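Skilura: grabaciones de escritorio del club de robótica Moges 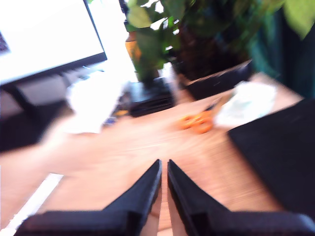

Skilura es el conjunto de grabaciones que el club Moges prepara para entrenar y probar políticas de agarre con una pinza de dos dedos. Se trabaja sobre mesas de uso diario, con las cosas que haya encima. Las tareas se piden en una frase corta («coge las tijeras y déjalas junto a la caja») y los objetos cambian de una sesión a otra: unas tijeras de mango naranja, un pañuelo de papel arrugado, una bandeja negra, una planta de hojas anchas que tapa parte de lo que tiene detrás. Los dos dedos negros se ven siempre abajo, en el centro, y las puntas sirven de referencia para revisar la alineación.

Contenido

El conjunto tiene 1809 episodios. De ellos, 1000 forman la partición de entrenamiento y el resto se reparte entre validación y prueba. El reparto se hace por mesa: ninguna mesa de prueba aparece en entrenamiento.

Cada episodio es una carpeta con:

video.mp4 — vista desde la muñeca
estado.csv — apertura de la pinza y pose, con marca de tiempo
tarea.txt — la instrucción, en español
notas.txt — opcional, lo escribe quien graba

Las instrucciones están redactadas por los miembros del club y no se han normalizado. Se encontrará «agarra», «coge» y «toma» para lo mismo. También hay erratas, que se han dejado.

Cómo se graba

1. Encender el control y abrir y cerrar la pinza dos veces sin objeto.
2. Escribir tarea.txt antes de empezar. Si la tarea cambia a mitad, se corta y se abre otro episodio.
3. Grabar hasta que el objeto quede suelto o pasen 9 segundos sin contacto.
4. Marcar el resultado en la primera línea de notas.txt: completo, parcial o fallo.

Los fallos se conservan. Para entrenar solo con episodios completos hay que usar la opción --solo-completos del script de carga.

Problemas conocidos

En los giros rápidos de muñeca hay desenfoque de movimiento. Los objetos pequeños llegan a perderse durante varios fotogramas. No se ha filtrado nada por este motivo.

En algunas mesas hay una pantalla encendida o una ventana cerca y la exposición automática oscurece el resto. Fijar la exposición está pendiente.

Los brazos y las manos de personas pueden entrar en la imagen. Las caras se revisan a mano y el episodio se descarta si aparece alguna.

La columna de apertura de estado.csv está en milímetros a partir de la versión 2. En la anterior era un valor entre 0 y 1, y los dos formatos no deben mezclarse.

Uso

python cargar.py --ruta datos/ --particion entrenamiento

El script comprueba que el vídeo y el CSV duren lo mismo. Si no coinciden, avisa y salta el episodio.

Licencia y contacto

Los datos se pueden usar en clase y en trabajos de estudiantes citando al club Moges, Escuela Técnica de Flultitz. Para otros usos, escribir antes.

Grabación y revisión: Dagim Kassa. Scripts y particiones: Rebecca Orlandini. El montaje de la muñeca parte del diseño Zurach, del curso anterior, con los tornillos de la base cambiados.

Las correcciones de etiquetas se envían como incidencia en el repositorio, con el número de episodio en el título. La próxima revisión se cierra en marzo.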